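Ransom calls and fake kidnappings: your questions

I was told my son has been taken. Is it real?
Probably a scam, but don't bet on it. Keep the caller talking and get someone else to ring your son on his own number. Police in Bronmont logged 88 such calls last year, and 3 involved a real abduction.

The caller knew his name and school. Doesn't that prove something?
It proves they can read a public profile. Ask for something only he would know - a nickname, or what the dog is called at home.

Should I pay?
The callers say yes. Colette Hervieu, who ran the Baudry police desk, says the first payment usually brings a second demand.
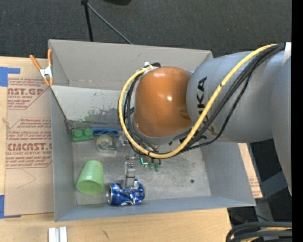 A gray bin and robot arm at a workspace.

Do tracking apps help?
Less than the ads claim. A phone can be switched off or thrown in a ditch. We'd want to see better evidence before paying for one.

Is there a 24-hour wait before reporting?
No, and we don't know why people still repeat it. Call right away.

Are the roads outside Clurnitz as dangerous as people say?
Valentin Renaud went through 238 posts on local groups for us and could match 37 to a police report. Some victims never report, so the true figure may be higher. We still wouldn't plan a trip around a forwarded message.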